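Home-built suturing robot

Category: Workshop Robotics / Builds
24/01/2026 – by Lucie Lachance
Reading time: 3 minutes

A home-built suturing robot is a small tabletop machine, made by amateurs, which places stitches in practice material. The best documented build of this kind is the Nolari, made in the shared workshop of Truncombe by Bontu Derese and other members of the workshop. It is a machine for learning and for exercise, and it has no medical use.

Origin

Derese worked before on a pen plotter, and she wanted a task in which both sides of the machine must cooperate. Sewing of cloth was considered first, but cloth moves too easily on the table and the members lost many evenings with clamps. Practice pads for suturing keep their form and can be bought ready-made, so the project changed to them. The name Nolari comes from the first electronics box, on which this word was already painted.

Construction

The machine has two arms on one common base plate. Each arm carries a long instrument shaft with a wrist and a pair of short jaws at the end. The jaws are moved by thin steel cables, and the cables run back through the shaft to four small motors. The distance from the motor plate to the wrist is 400 millimeters, which is more than the first plan had, and this length is the reason for most of the problems with cable stretch.

The wrist is the most difficult part of the build. It must bend in two directions while the cables keep the same tension, and the screws are so small that the members put them in under a magnifying lamp. The first wrist was printed in plastic and broke at the cable hole. The later version, called the Ichikawa wrist in the notes of the workshop, has metal fittings and is assembled in one evening if no cable is lost.

A small camera looks along the instrument toward the work. The operator sits at a separate table, looks at a monitor and holds two handles. Movements of the hand are made smaller by the software before they reach the arm. The cost of parts was 1,477 dollars, without the monitor, which a member already had.
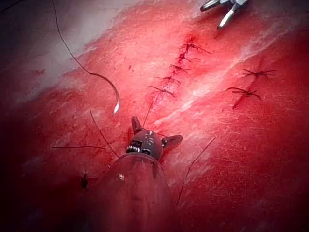 Thread is harder to control than the needle. A curved needle has a known shape, and its path can be drawn on paper before, but the thread goes where it wants and crosses itself. The members use dark thread on a red pad because a good contrast helps the operator. Glare is still a difficulty: a lamp too close to the pad makes white bands on the surface, and in these bands the depth is hard to judge. A sheet of baking paper in front of the lamp improves it a little.

Manner of working

The usual exercise is to close a straight cut with separate stitches. The operator passes the needle through both sides, pulls the thread until a short tail remains, and makes the knot with the two instruments. The ends are then cut. Beginners are advised to make single stitches in an uncut area of the pad first – there the two edges don't need to be brought together, and the knot can be practiced alone.

The machine does not decide anything by itself. An automatic mode for the needle pass was started in the winter, and the code exists, but it was tested only without a pad. Derese prefers to finish the calibration of the handles first.

Maintenance

Cables are changed after 900 knots, or earlier if one of them shows broken wires. The counter in the software stood at 1,255 knots at the last update of the notes, in January. Used pads are turned over and the back side is used also. The sleeve over the shaft is wiped after each session, and the jaws are left a little open for storage.

Related builds

The Jornberg arm is an older project from the same workshop, with one arm only and ordinary hobby servos. It was made for moving chess pieces. Its base plate design was taken over for the Nolari with two extra holes, and its power supply is still in use for both machines – for this reason they can't run at the same time.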